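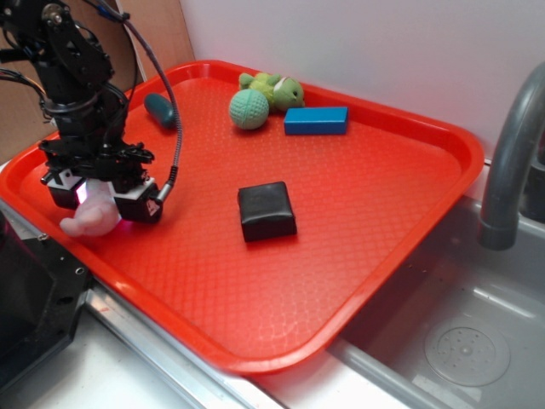 コーヒーかすのコンポストがうまくいきません。においと小バエで困っています

はじめまして。集合住宅の四階に住んでいて、ベランダで小さなコンポストを始めて三か月ほどになります。長文になってしまいますが、お付き合いいただけるとうれしいです。

きっかけは、毎朝のコーヒーかすを捨てるのがなんだかもったいなくなったことでした。夫婦そろってコーヒー好きで、朝に二人で二杯ずつ、休みの日は昼過ぎにもう一度淹れます。シンクの横に受け皿を置いて、かすを広げて少し水気を飛ばしてから、まとめてコンポストへ、という流れにしています。

容器は、Humixという布製のバッグ型のものを通販で買いました。3000円台だったと思ったのですが、今メールを確認したら3529円でした。基材(最初に入れる土のようなもの)は付属していたココピートともみ殻くん炭の混合です。説明書には「一日の投入量は三角コーナー一杯分まで」と書いてあって、そこは守っているつもりです。

最初のひと月は順調でした。手を入れるとほんのり温かくて、かき混ぜるのが楽しみなくらいで、夫にも「ほら、触ってみて」とすすめて嫌がられていました。ところが梅雨に入ったころから温かさがなくなり、べたっとして、ドブのようなにおいがする日が出てきました。さらに先週から小バエが出始めて、お隣にご迷惑をかけないかと気が気ではありません。

入れているものは、コーヒーかすが半分くらい、あとは野菜の皮、たまに茶殻、卵の殻です。肉や魚は入れていません。みかんの皮は一度入れましたが、いつまでも形が残っていたのでやめました。紙フィルターはちぎって入れています。

お聞きしたいのは次のようなことです。
コーヒーかすの割合が多すぎるのでしょうか。
このべたついた中身は、いったん全部捨ててやり直したほうがよいのでしょうか。
小バエは、薬を使わずに減らせるものでしょうか。
できあがったものは、ミニトマトの鉢に使いたいと思っていました。来年まで待つことになっても構いません。

どうぞよろしくお願いいたします。

ベランダのやまもも

Nayeli Chávez

やまももさん、こんにちは。三か月続いているのはすばらしいことですよ! 私も日本に来てから集合住宅のベランダで続けている者です。最初の梅雨は私もまったく同じで、ふたを開けるのがこわくて、玄関で深呼吸してからベランダに出ていました。ですから、どうか気を落とさないでくださいね。

まず、捨てなくて大丈夫です。読んだかぎりでは、水分が多くて空気が足りなくなっている状態だと思います。温かさがなくなって、ドブのようなにおいがして、べたつく。この三つがそろうと、たいていそれです。空気の好きな微生物が元気をなくして、空気のいらない仲間が増えてしまっているんですね。

コーヒーかすについてですが、半分は少し多いと思います。かすは粒が細かいので、たくさん入れると目が詰まって空気が通りにくくなります。それに、表面がさらっとして見えても、中のほうにはずいぶん水を抱えています。私は新聞紙の上に薄く広げて、丸一日置いてから入れるようにしています。割合は全体の二割か三割くらいまでにして、余った分は乾かして靴箱や冷蔵庫のにおい取りに回してはいかがでしょう。完全に乾いていないとカビますので、そこだけお気をつけください。白いふわふわが出たものでも、コンポストに入れる分には問題ありません。

今の中身の立て直し方を書いておきますね。

まず一週間ほど、生ごみを入れるのをお休みします。そのあいだに乾いたものを足します。もみ殻くん炭が残っていればそれでもいいですし、なければ細くちぎった段ボール、乾いた落ち葉、園芸用のココピートを水で戻さずにそのまま、でも構いません。私は段ボール派です(ただし、つるつるした加工のあるものは避けてください)。握ってみて、形は残るけれど指のあいだから水が出てこない、指でつつくとほろっと崩れる、というところまで足していきます。

混ぜるときは底からです。布のバッグ型は角のところに湿ったかたまりが残りやすくて、私はそこを見落としてずいぶん遠回りしました。片手で外から角を押し上げて、反対の手の小さなスコップで崩すとうまくいきます。

それから、バッグを床にじかに置いていらっしゃいませんか? すのこや、植木鉢用のキャスター台の上に置くと、底からも湿気が抜けて、ずいぶん違います。雨の吹き込むところなら、壁側に寄せてあげてください。

一週間たってにおいが土っぽくなってきたら、米ぬかをひと握り混ぜてみてください。翌日か翌々日に温かくなってきたら、もう復活です。そのときは、ぜひまたご主人に触ってもらってくださいね。

みかんの皮は、細かく刻めば少しずつなら分解されます。丸ごとの皮は時間がかかるだけで、悪さをしているわけではないと思いますよ。

ミニトマトのことも少しだけ。中身が落ち着いてから、生ごみを入れずにひと月以上寝かせて、元の野菜の形がわからなくなってから土に混ぜてください。古い土を三に対して一くらいが私の目安です。コーヒーかすの分解が途中のままだと、苗の育ちが悪くなることがあります。私は待ちきれずにバジルでやってしまって、かわいそうなことをしました。今からでしたら、September……ではなくて九月ごろに寝かせ始めて、春の植えつけに使うとちょうどいいのではないでしょうか。すみません、カレンダーの話になると、つい英語が出てしまいます。

みどりの長ぐつ

Nayeliさんのお答えがとても丁寧なので、小バエのことだけ補足させてください。

小バエは、投入口のすきまから入るのと、野菜の皮に卵がついてくるのと、両方あります。皮のほうは、どうしても防ぎきれません。うちでは、夏のあいだは生ごみを一晩冷凍してから入れるようにしたら、目に見えて減りました。凍らせると繊維が壊れて分解も早くなるので、一石二鳥です。ただし、溶けると水が出るので、ざるで水を切ってから入れてください。これを忘れると、また最初のべちゃべちゃに戻ります(経験者です)。

もう出てしまったものについては、表面を乾いた基材で二、三センチ覆うのがいちばん手軽です。卵を産む場所がなくなります。混ぜたあとに毎回ふわっとかけておくだけです。ファスナーのあるバッグなら、端まで閉まっているかも見てみてください。うちのは布を噛んで小指一本分だけ開いていて、そこから出入りしていました。ひと夏、気づきませんでした。

天気のいい日に、厚手の黒いビニール袋へ中身を移して、口を縛って日なたに置くという方法もあります。中がかなり熱くなるので幼虫には効きますが、微生物もいくらか減りますし、においがこもって開けるときに覚悟がいります。私なら最後の手段にします。

お隣のことがご心配なら、先にひと声かけておくと気が楽ですよ。私は「におったら遠慮なく言ってくださいね」とお伝えしたら、お隣のおじいさまが畑の落ち葉を袋いっぱいくださって、それ以来、乾いた材料には困っていません。

とおりすがりのそら豆

うちは面倒になって、コーヒーかすは燃えるごみに出しています。水をよく切れば軽いです。あまり参考にならなくてすみません。

段ボールをちぎるのは手が疲れるので、シュレッダーがあれば使うといいですよ。

ベランダのやまもも

皆さま、ご親切にありがとうございます。さっそく底のほうを掘ってみましたら、Nayeliさんのおっしゃるとおり、角に黒くて重たいかたまりがありました! においの元はここだったようです。段ボールをちぎって混ぜ、バッグはすのこの上に移しました。

ファスナーも確認しましたが、こちらはきちんと閉まっていました。ただ、夏のあいだは冷凍の方法も試してみたいので、冷凍庫のすみを空けてもらえるよう、夫と交渉中です。アイスの場所が減ると渋い顔をしております。

金曜日にもう一度混ぜてみて、米ぬかを入れるかどうか決めます。温かくなりましたら、またここにご報告に参りますね。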